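4.2 Subscriber Counts and Reported Revenue

We compared the subscriber figures that Jandach gave to its investors with the royalty statements received by two independent labels, Flirkine and Talley. The statements cover the month of March and list payable streams by territory. Jandach claimed paying users in 27 territories. Flirkine's catalog drew payable streams in fewer than half of them, and Talley's statement shows the same gap. Accounts opened through bundled phone plans were counted as paying in the investor material, but no royalty was due on them until the first track was played. 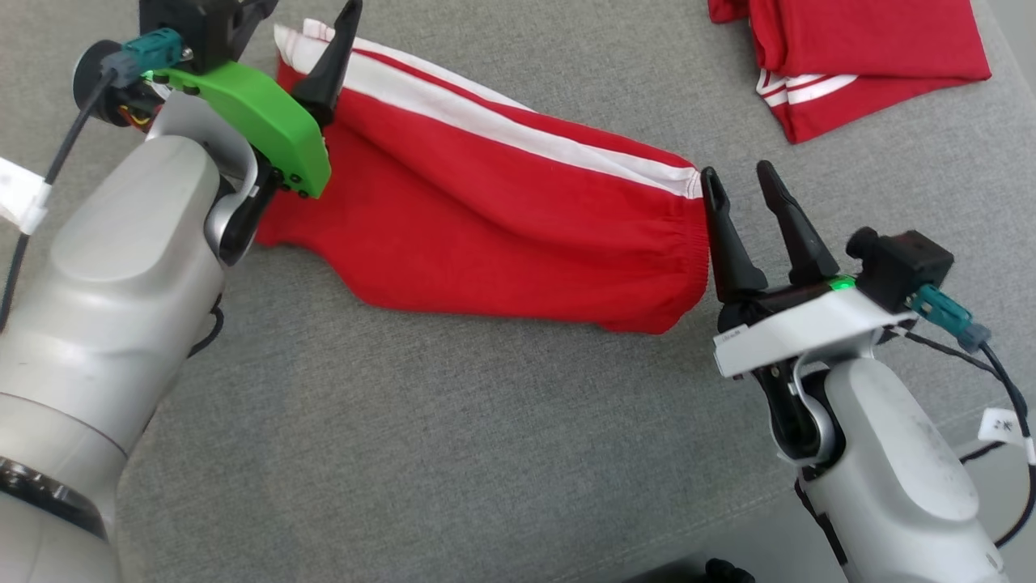 4.3 Sampling of Artist Accounts

Artist accounts were drawn at random from the Rinaldi index, which held 2,499 entries on Thursday, January 2, 2020. We drew 600 accounts and kept the 400 with a complete payment history. Accounts managed by a distributor were treated as one payee. 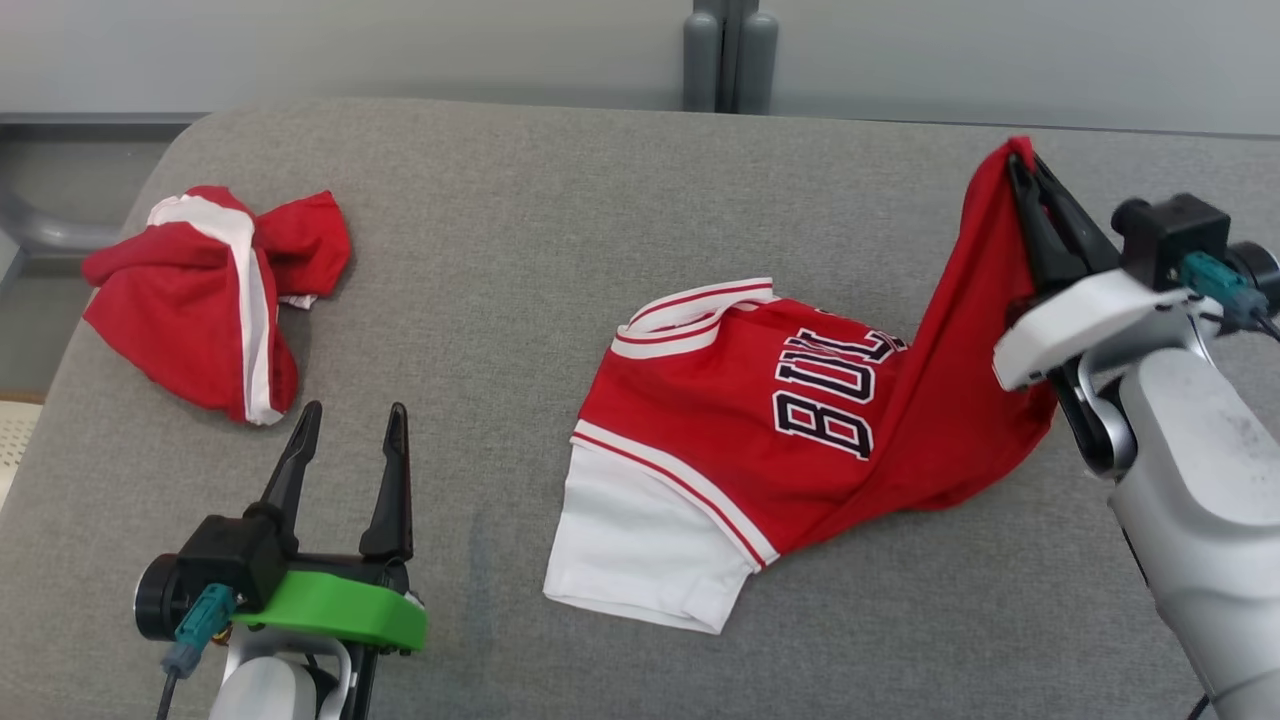
Figure 3.

Payment delay was measured from the close of the accounting period to the date the funds cleared. Merchandise income was recorded separately, as several artists sell clothing through the same storefront that hosts their music. A garment such as the crumpled red one in Figure 3 would be entered under merchandise and left out of the per-stream rate. Bundles that combine a download with a physical item were split by list price. Where no list price was available, the full amount was assigned to merchandise, so the per-stream rates reported in Section 5 should be read as lower bounds.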